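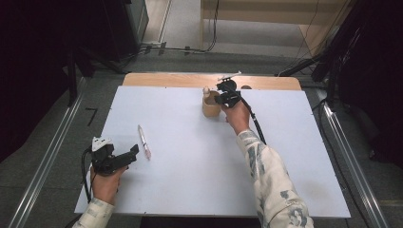
Drawer won't lock open on a slope, and now it won't lock shut either

Status: closed
Product: Tovoseck twin drawer system, full width, with fridge slide on the passenger side
Reading time: 5 minutes

Opening note, Tuesday

Good morning, and thanks in advance for reading all of this, because I know I go on a bit. I have the Tovoseck twin drawers in the bed of my pickup, under a canopy. They went in last September and until this month I had nothing but nice things to say about them. The fridge rides on the right, and the left drawer carries recovery gear, a stove, and more rope than any one person needs.

The left drawer used to click and stay put when I pulled it all the way out, even with the truck pointing downhill. Now it clicks, sits there for a second or two, and then rolls home on its own. It caught my knuckles at the campground in Kandcombe, which is how I first noticed. Since then it has also started popping out an inch or so while I drive, and I can hear it knocking against the tailgate on washboard roads.

Things I have tried so far:
- Vacuumed out the runners (a shocking amount of sand came out)
- Wiped the latch pin and gave it a little dry lube
- Emptied the drawer completely and tried again. It holds on level ground when it's empty, but still won't hold on my driveway, which is fairly steep
- Tightened the two bolts on the front handle, which weren't loose anyway

The fridge slide is perfect, by the way. Whatever is going on, it's only on the left.

Reply from Tovoseck support

Thank you for such a thorough note, it really does save us a few rounds of questions! I'm sorry about your knuckles.

When both the open lock and the closed lock go at once, we look at the latch rod first. The same rod runs from the handle to the pins at both positions, so if it has slipped in its clamp, neither pin will seat fully. Could you take the drawer right out to the stop, reach under the front lip, and feel for a small collar with a grub screw in it? With the handle at rest, the pin should stick out past the face of the bracket by the thickness of a couple of quarters. If it's flush, or close to it, the rod has moved.

Would you also let us know what you usually carry on that side? The drawer is rated to 326 lb, spread evenly, with the heavy things toward the cab.

Customer, same evening

Found the collar. The pin is very nearly flush. I'd never have thought to look there, so thank you.

As for weight, I hauled the bathroom scale out to the driveway and weighed everything in batches, which my neighbors enjoyed. I'm nowhere near the limit, but I will confess that the heaviest box (shackles, snatch block, tree strap) weighs 61 lb and has been living right at the front, because that's where I can reach it.

Reply from Tovoseck support

That box isn't breaking any rules, but it does put a steady tug on the open lock whenever you're parked nose up, and over a lot of rough miles it could help a rod creep. Try it at the back if you can stand to.

To reset the rod:
1. Empty the drawer and park on level ground.
2. Open it to the stop and chock it with a block of wood so it can't roll.
3. Back the grub screw off one full turn. Please don't remove it, they love to vanish into the bed.
4. Push the rod toward the pin until you feel the spring take up.
5. Put a drop of medium threadlocker on the screw and tighten it snugly with the short end of the hex key.
6. Work the handle a dozen times, then check the pin again.

Leave it overnight for the threadlocker to cure before you load up. If the screw has a chewed point, tell us and we'll mail you a new one.

Customer, a few days later

All done, and what a difference. The click sounds deeper than it did even when it was new. I parked on the steepest part of the driveway, opened the drawer with everything in it, and went in to make coffee. It was still out when I came back. Then I drove the Tusach loop, gravel most of the way, and there was no knocking at all. The heavy box is at the back now and I grumble every time I want it.

One leftover question: how often should I be checking that screw?

Reply from Tovoseck support

Wonderful news! Have a look after the first 1000 miles, then every 3000 or so if you're mostly on pavement, and after any long trip on dirt. Closing this one, but just reply if it comes back and it will reopen.

Comments

gravelpete: Same trouble on my older single drawer. The collar is on the opposite side on those, in case anyone is groping around for it like I was.

Grímsdóttir Canopies: We fit a lot of these in our shop and would add one thing. Check the mounting feet while the drawer is empty. A twisted base can stop the pin lining up even when the rod is set right.

tailgate_cook: Does anybody know the size of the grub screw? Mine is long gone.

gravelpete: Mine was metric, so take the collar with you to the hardware store and try a few in it.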